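# Notes on Teaching by Hand: The Kitchen Sessions

The purpose of this entry is to set down how the kitchen portion of the Nitadon project has been conducted since August, and what I would change before it resumes. Earlier entries dealt with the Wullen arm and its calibration. The present one concerns only the demonstrations given by hand.

The method is simple to state. A person holds the gripper, performs the task at an ordinary pace, and the recording is used later to train the arm. No remote control is involved. We tried the Oei control station first and obtained 92 usable recordings from it, but the motions were slow and full of pauses, and the trained arm copied the pauses faithfully. Work by hand has given us 400 recordings to date, and they are far more natural.

Fruit was chosen for the kitchen task as it is cheap, varied in size and unforgiving of a poor grip. The operator approaches with the fingers open, closes on one piece, lifts it and sets it down at the agreed spot. Glass containers were added at a later stage.
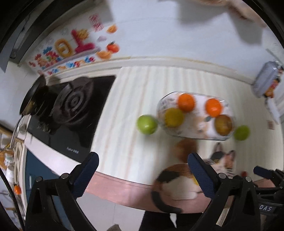
*Last updated: Dec 29, 2019*

A jar lying on its side is a harder case than an upright one. The fruit has to be reached through the mouth, and the operator must commit to an angle early. With oranges inside and a green apple resting on the counter next to the glass, there is also a question of order. My own instruction is to clear the loose fruit first. Two of our operators disagree, and their recordings are kept in a separate folder until the matter is settled.

Speed remains the principal difficulty. Quick wrist movements blur the fruit, and such recordings are reviewed individually before they are passed to Mokolora for labeling. Operators are asked to complete no more than 6 sets in one sitting and to rest for 4 minutes between sets.

The next round will use the same counter. I intend to add bowls and to repeat the jar task with the left hand. The revised instruction sheet will be posted under the Nitadon heading when it is ready.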